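Fimex Diaries > Shop Floor > Diary: February 8, 2018

Print this page | E-mail this page

I was in by 6 and the lights were already on over the tool bench. Saskia Hinds had come in early to look at the handover sheet from nights. The sheet is shorter than it used to be. In August it ran to two pages most mornings, with notes in the margin about who had gone home sore and which kit had gone out short. Last night's was five lines and a coffee ring.

For anyone reading who doesn't work here, we make up tool kits for the Costigan order. Every kit gets its hand tools put in bins, and the bins go down the line to be checked and closed. It has always been done by hand, standing up. The full order is 2000 kits and we are not halfway.

The arms have been on the bench long enough now that people have stopped coming over to watch. They do screwdrivers and not much else so far. Tane Bolger still does the pliers, the tape and anything in a bag, and he would like that written down, so I have.

Spent the first hour with Tane going over his new job sheet. He was a picker for 22 years, first at Fastton and then with us. The sheet now says "cell operator," and he asked me what he was supposed to operate. Fair question. What he does is keep the bench stocked, clear stoppages, and sign for the kits. He walks a lot less. He says his knees are better and the day is longer. He used to talk to the person across from him all shift, and that person is Trudy Pryor, who has moved to checking at the other end of the building. They take their lunch together now, which they never bothered to do before.

Trudy's side is harder to write about. Checking pays a little more and she took it, but she told me she misses having her hands busy. She also said that she finds different mistakes these days. When people picked, you'd get a wrong size now and then, usually late in the shift. Now when something is wrong it tends to be wrong the same way several times running, so she has changed how she samples. She wrote the new method on a card and taped it to her screen. I've asked for it to be typed up properly.

Miłosz Szulc from maintenance was on the bench from 9 until lunch. He wanted the stoppages logged by cause and not just by time, and he's right, because at the moment all I can tell anybody is that we had 54 last month. I can't say how many were the bin sitting crooked and how many were something else. Tane has agreed to write a word or two each time. I said a word or two would do.

Staff meeting at 2. Two questions came up that I couldn't answer. One was whether the night crew stays at its present size after the Costigan order is finished. The other was whether the training on the arms is open to part-timers. I have sent both upstairs and said I would put the replies here when I get them. I'd rather write "don't know" in this diary than have people guess. There were roughly 53 of us in the canteen, and most stayed to the end.

Saskia starts her training next week. She asked if she could keep her Finar forklift ticket up at the same time, and I said yes before checking. Have now checked. It is yes.

Home late. Forgot the milk again.

Screwdrivers and the bench:

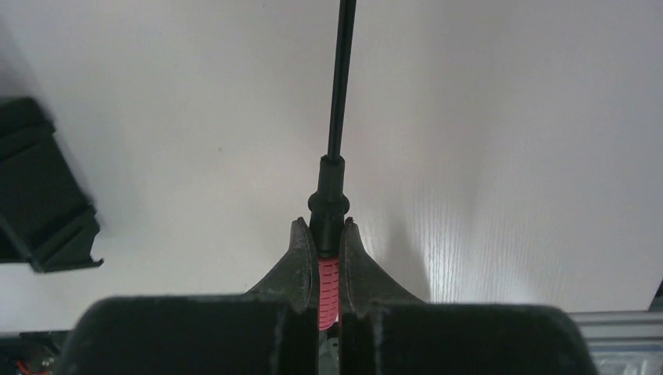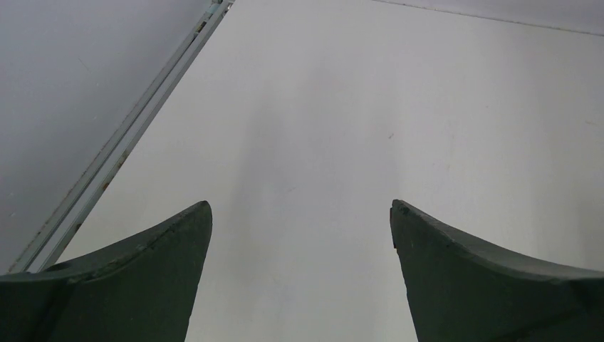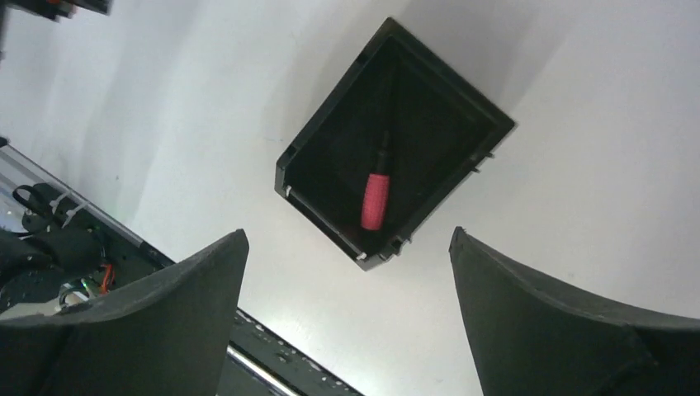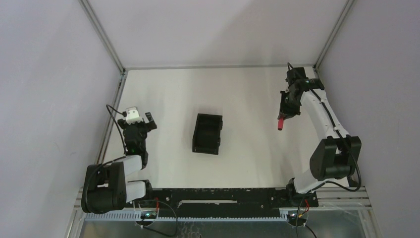 Fimex Kitting and Dispatch, Day Shift

Tomorrow I need to order more labels, find out who has the key to the small cupboard, and sit with Trudy for half an hour while she samples. She offered, and I haven't done that job since it changed.

Comments (3)

Hamish Tawhiri
Part-timers on nights are asking the same thing about the training. Can you put our names down with theirs? There are four of us so far.

Trudy P.
The card on my screen is missing a step. I'll give you the right one before anybody types it up.

Tane B.
Key is on the hook behind the label printer. Also I have been writing more than a word or two, so Miłosz will need a bigger column.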